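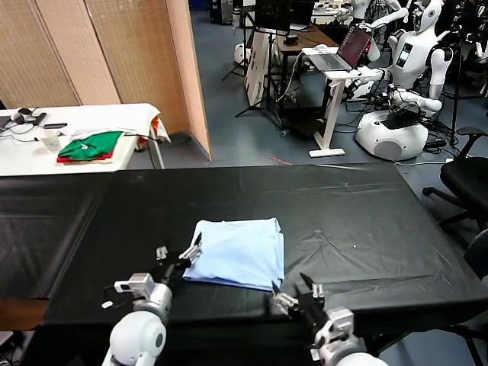 Yuzuki Hosoda wrote back within the hour to say that if all I wanted was folded towels I should save my money and fold them myself, and I can't fault the arithmetic. But I've now had 16 days with the Plukent starter kit and I'm having a lovely time with it!

Quick recap for anyone new. Plukent is the two-arm folding package from Greltbridge, and you can hire it by the month before you commit to buying. Mine was booked for 18th March and came with the Meng software already set up, plus 20 practice routines to pick from. I went straight for the cloth ones, obviously.

What I like most is the teaching mode. You guide the arms through a fold, save it, then go back and fiddle with the bits you got wrong (mostly the corners, in my case). The fingers are much gentler than I'd feared, and I've been trying them on everything from tea towels to an old pillowcase. Thin cotton is still a pain. It slides, the grip closes on nothing and you start again.

Grumbles: the manual is 129 pages long and the index is hopeless, and calibration needs redoing whenever you shift the table, even a little. Support answered both my emails in 2 days, which was fine by me.

I'm keeping it on through April, when the Rusden add-on for sleeves and collars is due. Shirts! If anyone has tried the early version, please tell me how it copes with buttons.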